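Home | About Us | What We Fix | Shop Hours | Contact

About Stumevska

Shares: 206

Hi, and thanks for stopping by! We're Stumevska, a small shop that sets up and looks after two-armed floor robots for people who bought one and then found out it needs more care than a lawn mower. I started the place in a rented unit on the Wirkden side of town with one bench and a borrowed torque wrench (which I still have, sorry). Now there are 16 of us and we have 31 machines on our service list, most of them tidy-up robots that work at floor level in offices, lounges and waiting rooms.

People always ask what we do all day, so I'll tell you about the one I know best. We call it Cavalcanti. It has 2 arms, a two-fingered gripper on each one, and a strong opinion about carpet.

The morning starts with the cables. Every arm has a black cable coming off the gripper, and you want enough slack in the loop that the wrist can turn all the way over, but so much slack is a problem too, because then it snags on the elbow joint and you get a fault in the middle of a job. I run each wrist slowly from stop to stop with my hand near the off switch and just watch the loop. If it pulls tight anywhere I let out a little more and do it again. Boring! But I've changed enough chewed cables to love boring.

Next are the fingertips. We wipe them down with a lint-free cloth and a bit of alcohol, check the pads for glazing, and then zero the grippers: close, read the position, open, close again. The two sides never wear evenly. On Cavalcanti the left one does most of the holding, so its pads go first, and I keep spares in a film can in my desk. When the zero drifts, the fingers close a hair late and whatever you're picking up slides out sideways.

Then we go to the room. I'm a big believer in setting a machine up in a place that looks like people live there. You can get a perfect pick all day long from a clean white table, and then somebody leaves a jacket on the sofa and the whole thing goes to pieces. So we tune on the real carpet, with clothes on the couch and litter on the floor, and for this kind of work the item I care about most is the bin. It's light, it's round, the rim gives when you squeeze it, and if the grip force is set too high you crush the edge, too low and the bin swings around when you lift. 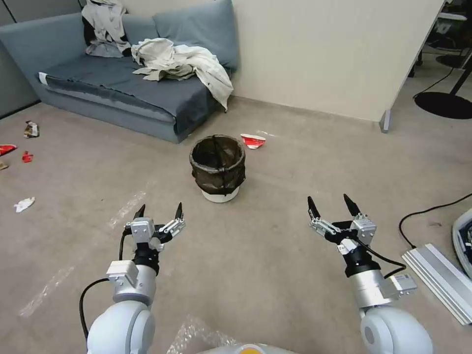
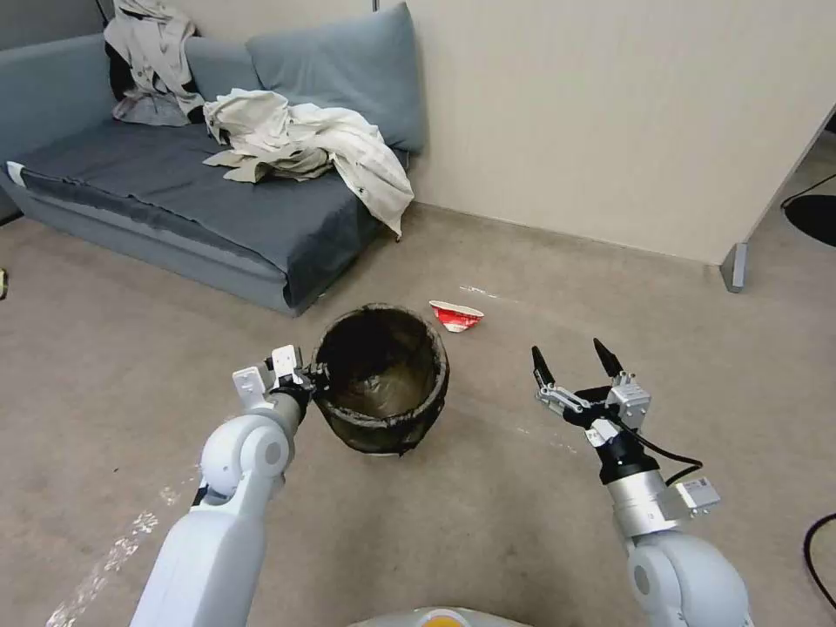 Both grippers open near the bin in the first one, and the left one closed on its rim in the second.

Start with the grip force at the bottom of the range and come up in small steps is the advice we got from Sosard, who do the same kind of work two towns over, and they added that you should test on the worst bin in the building, never the new one. I've stolen that rule completely. I also write down the final number on a strip of tape inside the service panel, so whoever comes after me doesn't have to start over.

Once the grip is right we check the reach, left and right, and then the head view. A bumped head is the most common call we get, by the way. Somebody leans on the robot while they're talking and it's looking two fingers to the left for the rest of the week. We recalibrate with a printed target on the floor, and it takes less time than the coffee.

We do house calls, we do yearly checkups, and we'll happily talk you through a gripper zero on the phone if you're patient with the hold music. If you're nearby in June, come to our open bench days and bring whatever is squeaking.

Page updated 02/08/2018

3 Comments

gearhead_lou: Our left fingers wear faster too. Do you swap pads side to side or just replace the pair?

Stumevska: We replace the pair, Lou! Swapping made our zero jump around.

tinbucket: The tape inside the panel is such a good idea, doing that tomorrow.

Back to top | Next: What We Fix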